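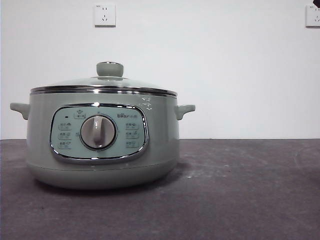
그림 3. 다이얼 조작 과제의 대상 전기 냄비와 작업대. 고정 카메라 시점.

4.3 다이얼 조작 실패 분석

본 절에서는 냄비 전면의 회전 다이얼을 목표 기능 위치로 돌리는 과제에서 발생한 실패를 다룬다. 대상 기기의 다이얼 좌우에는 기능 아이콘이 세 개씩 배열되어 있으며, 다이얼 면에는 세로 방향의 돌출 손잡이가 있다(그림 3). 정책은 손잡이의 방향을 추정한 뒤 양측에서 파지하고, 손목 축을 회전시켜 목표 각도에 도달하도록 학습되었다. 평가는 Irnmont 시험실에서 Heitmann 6축 매니퓰레이터로 수행하였다.

전체 934회 시행 중 477회에서 목표 각도 오차가 허용 범위를 벗어났다. 제어 로그와 손목 힘 센서 기록을 대조한 결과, 실패는 파지 미끄러짐, 각도 오인식, 본체 밀림의 세 유형으로 분류되었다. 이 중 본체 밀림은 학습 데이터에 거의 포함되지 않은 유형으로, 안전 측면에서 가장 문제가 되었다.

파지 미끄러짐은 손가락 패드가 손잡이의 앞쪽 끝만 물었을 때 발생하였다. 이 경우 손목은 명령 각도까지 회전하지만 다이얼은 중간에서 멈춘다. 정책은 손목 엔코더 값으로 종료 여부를 판정하므로 해당 시행은 성공으로 보고되었다. 초기 집계에서 성공률이 과대평가된 원인도 여기에 있으며, 이후 모든 시행은 종료 후 정지 영상으로 다시 판정하였다.

각도 오인식은 반사와 관련이 있다. 조작 패널의 테두리는 광택이 있는 크롬 재질이고, 그 상단과 하단 곡면에 조명이 반사된다. Prostell 자세 추정 모듈은 일부 시행에서 이 밝은 영역을 손잡이의 윤곽으로 검출하여 다이얼 방향을 90도 어긋나게 출력하였다. 손잡이가 12시 방향을 가리키는 초기 상태에서는 오류가 드물었으나, 비스듬한 초기 상태에서는 빈도가 증가하였다. 아이콘 아래의 문자는 그림 3의 시점에서 판독할 수 없을 만큼 작아 보정 단서로 사용하지 않았다.

본체 밀림은 접근 단계에서 나타났다. 깊이 추정값이 실제보다 크게 산출되면 그리퍼가 패널에 닿은 뒤에도 전진 명령이 유지되고, 냄비가 벽 쪽으로 밀린다. 접촉력 상한은 12 N으로 설정되어 있었으나, 힘 센서 필터의 지연으로 정지 명령이 늦게 발행되었다. 이 가운데 2회는 상한을 초과한 상태에서 비상 정지 버튼으로 시행을 중단하였다. 두 시행 모두 내용물이 없는 조건이었고 기기 파손은 없었다. 그러나 가열 중인 내용물이 있는 조건에서는 같은 거동이 넘침이나 전도로 이어질 수 있다.

이에 따라 제어기를 다음과 같이 수정하였다. 첫째, 접근 구간의 마지막 단계에서 위치 제어를 임피던스 제어로 전환하고, 필터를 거치지 않은 힘 신호를 정지 판정에 사용하였다. 둘째, 회전 종료 판정에 다이얼 면의 영상 각도를 추가하여 엔코더 값과 일치하지 않으면 실패로 기록하였다. 셋째, 패널 테두리 영역을 마스크로 제외한 뒤 손잡이 방향을 추정하였다. 수정은 Rikov 제어 프레임워크의 안전 계층에 구현하였으며, 상위 정책의 가중치는 변경하지 않았다.

수정된 제어기에서도 남는 한계가 있다. 임피던스 제어의 강성을 낮추면 본체에 가해지는 힘은 줄지만 손잡이를 깊게 물지 못해 미끄러짐이 늘어난다. 본 실험에서는 단일 강성값만을 사용하였고, 작업대 표면의 마찰 조건도 별도로 통제하지 않았다. 강성값에 따른 두 실패 유형의 변화는 4.4절에서 다룬다.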